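# Varedard Wipe-Clean Table Cover, Garden Line

The Varedard Garden Line is a wipe-clean cover sold by the yard or in pre-cut sizes for kitchen tables, craft tables and workbenches. The face is white with a black line drawing of leaves, roses, peonies, butterflies and birds. The back is a soft brushed layer that helps the cover stay put and takes some of the noise out of plates and tools.

The drawing was made for us by Kiều Lưu, who also drew the Brurnton fern pattern. She works in ink at full size, so the line weight on the cover is the line weight on her paper.

## Sizes

| Item | Width | Length | Corners |
|---|---|---|---|
| Small | 36 in | 48 in | Square |
| Medium | 54 in | 72 in | Square or rounded |
| Large | 54 in | 108 in | Square or rounded |
| By the yard | 54 in | Up to 20 yd | Square |

Measure the top of the table, then add the overhang you want on each side. Most people like 6 inches for a dining table. For a craft table or workbench, order to the exact size of the top, or a little over, and trim it yourself.

Pre-cut covers are cut in the Plasgate workroom and can vary by up to half an inch. If your table needs a closer fit than that, order the next size up.

## Fitting

Covers ship rolled on a cardboard tube, not folded. Unroll the cover face down on a clean floor and leave it overnight in a warm room. If the ends still curl, roll it loosely the other way for an hour.

Lay it on the table and smooth from the middle out. To trim, use a metal ruler and a fresh blade on a cutting mat. Scissors work too but tend to leave a wavy edge on long cuts. The edge does not fray and needs no hem.

For a fixed surface, you can hold the cover down with double-sided carpet tape along the outside edges. Don't use spray glue. It bleeds through the backing and leaves yellow patches.

## Care

- Wipe with warm water and dish soap.
- Dry with a soft cloth to avoid water marks.
- Ballpoint ink comes off with rubbing alcohol if you get to it the same day. Permanent marker usually leaves a shadow.
- No bleach, no acetone, no scouring pads.
- Do not machine wash or iron.

The cover handles a warm plate or a mug. It will not handle a pan straight from the stove, a hot glue gun laid on its side, or a soldering iron. Use a trivet or a silicone mat.

## Pattern repeat and matching

The pattern repeats every 61 cm (24 in) along the roll. If you are covering two tables side by side, order one length and cut it, and allow an extra repeat so the stems line up. We can't promise a match between separate orders. The black is steady from batch to batch, but the white has come out slightly warmer once or twice.

## Common questions we get by phone

**Will it slide?** On bare wood or laminate, very little. On glass it can creep, and a few tabs of tape fix that.

**Is it good for photographing small products?** Several sellers use it that way. The finish is low sheen, but a strong lamp right overhead will still show. Move the lamp to the side.

**Can I have it with the Ngô edging?** Yes, on medium and large with square corners only. Add a week.

## Ordering

Samples are free, one per household, and are large enough to show a full rose. Returns are accepted on uncut pre-cut sizes within 30 days. Yardage is cut to order and can't be returned, so please ask for the sample first.

For trade orders or odd shapes - round tops, cutouts for a sink or clamp - write to Ottmar Hellwig at the Plasgate workroom with a sketch and measurements.

Page last updated October 5, 2019. Item number 1797.
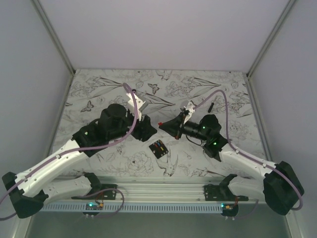
Trade customers should put the item number on the sketch as well as on the order form, and mark which side of the top faces the room so the pattern is cut running the right way.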